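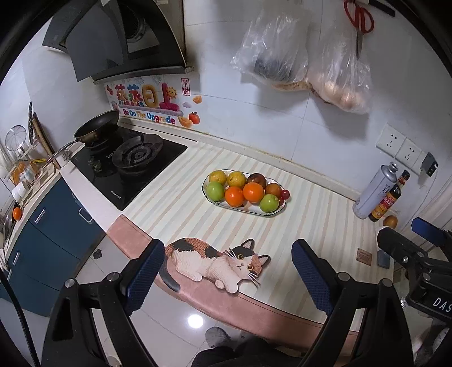
Caderno da oficina, 12 fev. 2023
Tingimento de algodão com casca de cebola, lote 4

Continuação do que ficou parado em janeiro. O objetivo é o mesmo: um amarelo que aguente lavagem sem virar bege. O tecido é o algodão cru da Lirnari, mesma peça dos lotes anteriores, cortado em tiras e pesado seco. Total do lote: 453 g.

Limpeza prévia
Fervura com carbonato de sódio e um pouco de sabão neutro, uma hora. A água saiu bem amarelada, mais do que no lote 3. Repeti com água nova e saiu quase clara. Acho que no lote 3 parei cedo demais e foi daí que vieram as manchas perto da ourela.

Mordente
Alúmen a 15% do peso do tecido, dissolvido em água quente antes de ir para a panela grande. Deixei de um dia para o outro com a tampa. O alúmen da Grolulis está acabando, sobra para mais um lote pequeno. Quem for fazer pedido, ver se ainda vendem o pacote maior.

Banho
Cascas secas de cebola amarela, peso igual ao do tecido. Fervura baixa por 50 minutos, coei em pano duas vezes. Da outra vez ficaram pedacinhos de casca no banho e marcaram o tecido com pontos escuros. Entrei com o tecido já molhado, banho a 60 graus, subi devagar até 80 e segurei por uma hora. Mexi a cada dez minutos, com exceção de um intervalo em que atendi o telefone e passou de vinte. A tira 6 tem uma dobra mais clara, provavelmente por isso.

Resultado depois de seco
Amarelo alaranjado, mais quente que o do lote 3. Na escala caseira de amostras fica entre a C e a D. A tira que recebeu um mergulho rápido em sulfato de ferro foi para um verde-oliva fechado, bom para barra, escuro demais para peça inteira. A tira com vinagre no enxágue clareou um pouco e perdeu o fundo laranja.

Referência de cor
O pedido da Skorwood é para guardanapos e caminho de mesa em listras largas, em creme e amarelo pálido, com um tom de fruta madura para o debrum. Para o debrum, a tira 2 serve. Para a listra pálida, o segundo banho (aproveitando a sobra do primeiro) deve bastar; separei a panela com tampa e etiqueta, não jogar fora. 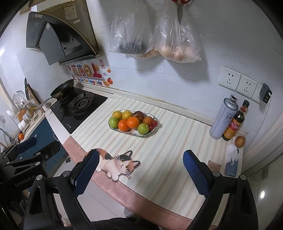

Listras claras e tons de laranja, amarelo e verde na bancada.

Lavagem
Três tiras lavadas à mão com sabão neutro, uma na máquina a 30 graus. A da máquina soltou cor na primeira lavagem e pouco na segunda. Falta a prova de luz: metade de cada tira coberta com papelão, na janela, por quatro semanas.

Pendências
Testar o alúmen a 20% numa tira só.
Pedir mais cascas na quitanda.
Comparar com o retalho da Chukwu, que usa romã e segura melhor a luz.
Conferir a balança pequena, está variando 2 g entre pesagens.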